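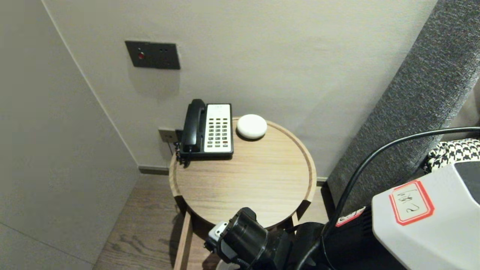 Corded phone on an ATA: rings once, then silent

Telephony and House Wiring > Adapters and Gateways
Started September 18, 2025

tipandring
Copper service on my street is being retired, so I moved the landline to Vomora with a Gindska two-port adapter. Outgoing calls are fine. Dial tone is clean, keypad tones are recognized, no echo that I can hear. Incoming calls are the problem. The corded phone gives one short ring and then nothing, but the caller continues to hear ringback. If I pick up within a few seconds, the call connects normally.

Wiring: adapter is in the basement next to the router. It feeds the old house wiring through the jack there. I disconnected the phone company side at the interface box first. Longest run to a jack is 77 feet. Three phones total, one of them an old bell ringer in the garage.

What I have tried: factory reset, different line cord, port two in place of port one, newest firmware. Same result every time.

loopcurrent
Add up the ringer loads. Each phone should have a REN value printed on the underside. The small adapters usually drive a total of 2 or 3 and some do worse than the label claims. An old mechanical bell alone is often 1 or more. Unplug the garage phone and call yourself.

halftap
I doubt it's load. An overloaded ringer supply normally gives you weak ringing or no ringing on every cycle, not one good ring followed by silence. One ring then nothing looks to me like ring trip. The adapter thinks somebody answered, or it sees enough leakage during ringing to shut the ringer off.

loopcurrent
Ring trip would send answer supervision and the caller would stop hearing ringback. He says it continues.

halftap
Depends on the firmware. Some of them need the off-hook state to persist for a set time before they report it. A brief false trip stops the ringer and never gets reported.

tipandring
Read the labels. Corded desk phone 0.6, kitchen phone 0.1, garage bell has no label at all. With the garage phone unplugged I get two rings, sometimes three, then silence. Better but not fixed. 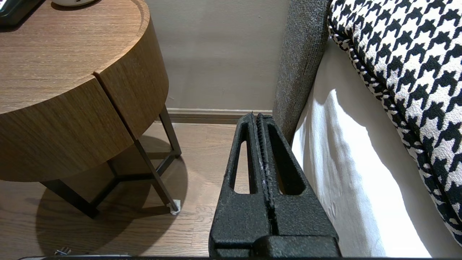

dialplan_b
Can I test the adapter by itself without cutting anything in the basement?

loopcurrent
Unplug the cord that runs from the adapter to the wall jack, plug one phone directly into the adapter port, and call the number from a cell phone. If it rings normally for the full cycle, the adapter and the provider settings are good and the fault is in the house wiring or something attached to it. If it still cuts out, stay at the adapter and look at the ringer settings.

tipandring
Did that with the desk phone. Rings normally until voicemail picks up. Repeated with the kitchen phone, same. So it is the wiring.

halftap
As I said, leakage. Take the cord back out, then measure resistance between the two conductors at the wall jack with every phone unplugged and the adapter disconnected. It should read open. Anything in the kilohm range is a problem.

wosus_user
Before buying anything, check for an old alarm panel. Alarm dialers are wired in ahead of the jacks and people forget about them. I run Wosus on my gateway to log line state and it showed a short off-hook blip on every incoming call. The blip was a dead alarm dialer in a closet. Took me 18 months to find it.

loopcurrent
Agree on the alarm panel. I still want to see the garage bell ruled out properly. Removing it changed the result, so load is at least part of this.

halftap
Removing it also removed the garage cable's far end. You can't separate the two from that test.

tipandring
No alarm panel here, and there has never been one as far as I know. Meter readings, all phones unplugged:

Basement jack to kitchen: open.
Basement jack to bedroom: open.
Basement jack to garage: starts near 400 kilohms and drifts down while I watch.

I separated the runs at the junction block to get these. The garage run goes through an exterior wall and comes out behind the water softener. The jack there has green corrosion on both terminals, so I cut it off.

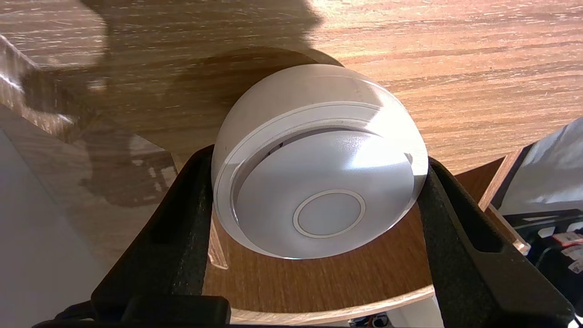 After that the same run still read well under open, only a little higher than before, so the jack was not the whole fault. The cable itself must have moisture in it somewhere past the wall. I have left the garage pair disconnected at the block. With the desk phone and kitchen phone both connected through the house wiring, incoming calls now ring for the full cycle. I made six test calls.

loopcurrent
Good. What is the plan for the garage bell? Use gel-filled outdoor cable if you run a new one.

tipandring
Jayasinghe Supply has direct burial cable by the foot. I'll run it in conduit and put the bell back on.

halftap
Check the ringing frequency on the adapter before you reconnect it. Most of them default to 20 Hz, and that suits a straight-line bell. If the bell came off a party line it may be tuned to something else and will barely move.

loopcurrent
And check the ring waveform. Gindska ships with trapezoidal. Sine is easier on an old bell, in my experience.

halftap
The reverse for me. Trapezoidal gives a mechanical ringer more drive at the same peak voltage. I would leave it at default and change it only if the bell stutters.

loopcurrent
Try both, then. It is one drop-down on the port page and the adapter needs a restart after each change.

tipandring
Will do. The port page shows 20 Hz, trapezoidal. I'll post the garage result when the cable is in.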